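Visit report: Trunura parish, Lagos, 10/17/21

The morning service opened at 8:30 with 138 seated in the main hall and 85 in the overflow centre. Yetunde Bashir, the lay minister, led the readings. The membership roll stands at 373. The sermon ran long and the second hymn was dropped.

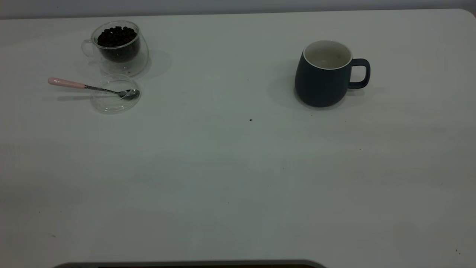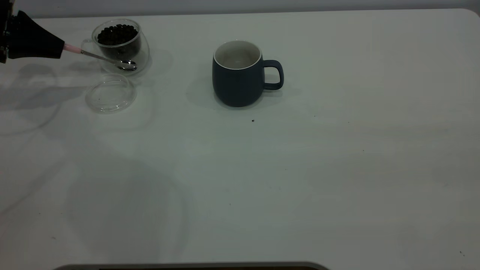 How is the overflow centre served during communion?
Two stewards carry the trays across after the main hall has been served, and the organist holds the last verse until they return.

The next visit is set down for November.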